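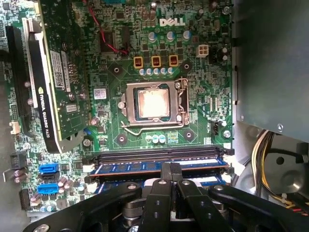
Paste or pad for a desktop that gets opened once every few years? I look after the office machines for a small credit union branch and I'm trying to settle on one thing to buy and stick with. We have a mix of old business desktops, a lot of them Dells, and most still have whatever went on at the factory. When the heatsink is off you get what's on the processor there, a pale smear over the whole heat spreader, and then it has to be cleaned and something new put down. Up to now I've used whatever tube was in the drawer. I would like to stop doing that. The two I'm looking at are Merow paste in the large tube and the Skjelbred graphite pads, cut to size. Machines run 8 to 6, light office work, a browser and the teller software. No gaming, no overclocking. Which would you buy?

Posted by branchdesk

---

tallowhill wrote:

Paste. For light office work it doesn't matter which one. A big tube of anything mid-range is going to do it. I've had the Merow and it spreads fine, a little stiff when the room is cold.

The pads make sense if you take coolers off a lot, like on a test bench. You're not doing that.

---

Regula Lehner wrote:

I'll go the other way. I did a refresh for a school district two years ago, 241 desktops, and we used the Skjelbred pads on every one. No cleanup if you have to go back in, no guessing at how much to put down, and I could hand the job to a student worker without checking each one. Paste is cheap until you count the time.

The thing to know is that graphite conducts electricity. You cut it to the heat spreader or slightly under and you don't let it hang over the side. If it slides off onto the board and you power up, you have a problem. We had one slide. I saw it before the cooler went on.

---

branchdesk wrote:

241 is a lot more than I have. I have 27 here and maybe a few more if they close the Devmont office and send me theirs.

Regula, did you see any difference in temperatures?

---

Regula Lehner wrote:

We logged a handful before and after. The pads came out a couple of degrees worse than fresh paste at full load and a good deal better than what was on there originally. At idle I couldn't tell them apart. The fans got quieter, and that was the only thing the teachers noticed.

---

ohmslaw_eddie wrote:

"A couple of degrees worse" is the whole argument against pads for me. You're paying more per machine for a worse result. Paste takes two minutes. Wipe it off with alcohol and a coffee filter, put a dot in the middle, cooler back on, done.

Also, and I say this every time it comes up, why are we doing this at all? If the machine isn't throttling and the fan isn't screaming, leave it alone. I have a Dell in my garage that's old enough to vote and it has never had the cooler off.

---

tallowhill wrote:

Eddie does say this every time.

He has a point though. branchdesk, what made you start opening them?

---

branchdesk wrote:

Fan noise, mostly. Three of the teller stations got loud over the summer. I blew the dust out and two of them calmed down. The third didn't, so I pulled the cooler, redid the paste, and it went quiet. Then my manager asked if I could do the rest before the end of September while we're on short hours.

So it isn't really up to me whether to do it. It's on the calendar now.

---

ohmslaw_eddie wrote:

Then blow all of them out first and see how many are still loud. I would bet on five or fewer. Do those.

---

Han-gyeol Cho wrote:

I repair these for a living, so here is how I would do it.

Dust first, as Eddie said. Do it outside or by an open door. Hold the fan blades still with a finger while you use the air.

Run the machine for ten or fifteen minutes before you take the cooler off. Old paste gets hard, and on some sockets a cold cooler can pull the chip up with it. Yours have the load plate so you're mostly safe, but it still comes off easier warm. Then shut down, unplug, hold the power button for a few seconds.

Loosen the cooler screws in a cross pattern, a little at a time. Same going back on. The people who report bad temperatures after a repaste have usually tightened one corner all the way down first.

Clean with isopropyl, 90 percent or better. Leave the processor in the socket and the plate closed while you clean. I see people open the lever so they can lift the chip out and wipe it in their hand. Don't. With that type of socket the pins are in the board, and they bend if you look at them wrong. Bent pins on a board that old means you're shopping for another board.

As for what to put on: paste. I use Plustska because my supplier carries it. I wouldn't argue with anyone over the brand.

---

Regula Lehner wrote:

No quarrel with any of that except the last part. Ten minutes of warmup, cleaning, cross pattern, all the same for a pad. The difference is what happens the second time.

---

Han-gyeol Cho wrote:

How many of the 241 did you open a second time?

---

Regula Lehner wrote:

Four that I know of. OK, fair.

---

kitchentable_pc wrote:

Can I ask something basic? How much paste? I've read pea size, rice grain, an X, a line, and spreading it with a card. I have one computer and I've done it twice and I worry about it every time.

---

Han-gyeol Cho wrote:

Pea size, small pea, center of the heat spreader. The pressure of the cooler does the spreading. If a bit comes out at the side it does no harm with a non-conductive paste, it's just messy. Too little is worse than too much.

An X is fine as well. Spreading with a card is fine. You can stop worrying.

---

ohmslaw_eddie wrote:

Line guy here. But yes, it makes no difference you could measure at home.

---

branchdesk wrote:

Thanks, this helps. One thing I didn't know was to leave the plate closed. I've been opening it. Nothing bent so far that I can tell, but I'll quit.

On price, the Skjelbred pads would run me a fair bit more for the whole batch than one large tube of Merow, and the tube would have some left over. I don't think I can justify the pads when I'm only going in once. Does the leftover paste keep?

---

tallowhill wrote:

Keeps for years if the cap is on tight. Store it tip down in a drawer, not on a windowsill. If it comes out oily the first time you use it, squeeze a bit onto a paper towel until it looks normal again.

---

Regula Lehner wrote:

I'd put a date on it with a marker. I've found tubes in storage closets that I think came with the building.

Still say pads if you get the Devmont machines and have to hand some of this off to somebody else.

---

duplexprinter wrote:

Coming at this from the budget side. At what point do you stop putting labor into these? We had 300 machines of that sort and the replacement plan went through the year after we'd cleaned every one of them. All that work went to the recycler. I'd check what your replacement schedule looks like before you spend September on it.

---

branchdesk wrote:

Nothing in next year's budget, I asked. They want two more years out of them at least. Most already got an SSD and more memory, and for what the tellers do they're fast enough.

---

ohmslaw_eddie wrote:

They are fast enough. My garage one runs the label printer and the radio.

---

duplexprinter wrote:

Two years is worth it then. Change the coin cell on the board while you're in there. They're cheap and the old ones start dying right when you have a line at the counter. Clock goes wrong, then logins fail, and you lose a morning working out why.

---

Han-gyeol Cho wrote:

Second the coin cell. Write down the BIOS settings before you pull it, the SATA mode especially. If it comes back up with that changed, Windows may not boot and it looks like a dead drive.

---

branchdesk wrote:

Good call on the coin cell, I hadn't planned on that. Ordering one tube of Merow, a bottle of 91 percent, and a strip of batteries. I'll do the dust first on all of them and only repaste the ones that stay loud, and tell my manager that counts as doing the rest.

Will post how many it ends up being.

---

ohmslaw_eddie wrote:

Five or fewer.

---

tallowhill wrote:

I'll take eight.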